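Ticket: Black flask, smell won't shift and lid ring keeps slipping
Product: Storik wide-mouth bottle, 500 ml, black
Bought from: Javari
Status: Open (waiting on customer)

First entry, 8.15 in the morning

Hello! I've had this bottle since May and I've been really happy with it up to now, so please don't read this as a moan. Two things have gone wrong at more or less the same time and I can't work out if they're connected.

The first is the smell. I left the last inch of a coffee in it over a long weekend (my own fault, I know) and it now has a sort of sour, cardboardy whiff every time I take the lid off. The second is that the rubber ring in the lid has started creeping out of its groove. I screw the lid down, turn the bottle on its side in my bag, and by the time I get to work there's a damp patch on my notebook.

Tried so far: washing-up liquid and hot water, twice. A bottle brush. Leaving it open on the windowsill all day. It smells a bit better for an hour and then it's back again.

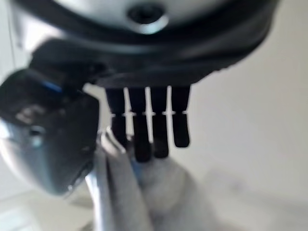 Page last changed: May, 4.40 in the afternoon

Second entry

Thanks for the quick reply. You asked me to do the bicarb soak, so I did that last night. Two heaped teaspoons, filled to the top with hot water from the kettle (let it stand a few minutes first, as you said), lid off, left till morning. I also took the ring out with the handle of a teaspoon and gave it its own little bath in a mug.

Good news, the coffee smell is nearly gone from the bottle itself! Bad news, it had all been hiding in the ring. You could smell that mug from the other side of the kitchen. So that's one mystery solved, and I'd suggest putting "take the ring out" at the top of your cleaning page, as it's down near the bottom at the moment and I'd missed it completely.

I did the leak test as well. Filled it with 200 ml of cold water, lid on, upside down over a sheet of kitchen roll for ten minutes. Wet patch the size of a thumbnail. Then I did it again with the ring put back the other way up and got a slightly smaller patch, so I don't think it was in the wrong way round, or if it was it didn't make much odds.

Third entry

You wanted the ring measured across. I make it 62 mm on the outside, lying flat on a ruler, though it's gone a bit oval so you can get a touch more or less depending on how you turn it. My guess is that's the whole problem. It's stretched.

I borrowed the ring off my other bottle (a Fumura, similar size) just to see. It sits in the groove nicely but it's thinner, and the lid then goes on too far and is a pig to undo. Wouldn't recommend it. It's back where it belongs now. 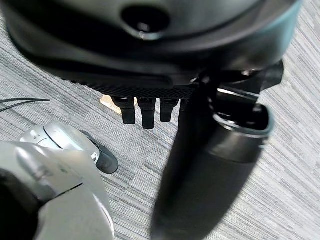 I also had a go with the Soomro spare rings, the ones sold in a mixed bag, before you tell me off for it. None of them fitted. One was close but it had a ridge on the inside that stopped the lid catching its thread. There were some 3,000 reviews saying they fit everything, so I felt a bit daft.

Where I've got to, then:

Smell in bottle: gone, as far as I can tell.
Smell in ring: still there, fainter after a second soak.
Leak: still there, same as before.
Thread on the bottle: looks fine, ran a finger round it, no chips or rough bits.

Could you send me a proper replacement ring, or a whole lid if you don't do the rings on their own? I'm happy to pay for it. I did look on Javari but they only list the lid with the straw, and I really don't want the straw.

One more question while I'm here. Is it all right to put the new ring through the dishwasher? The leaflet says the lid can go in on the top rack but doesn't mention the ring either way, and I wonder if that's what stretched the old one. I'll do it by hand till I hear back from you.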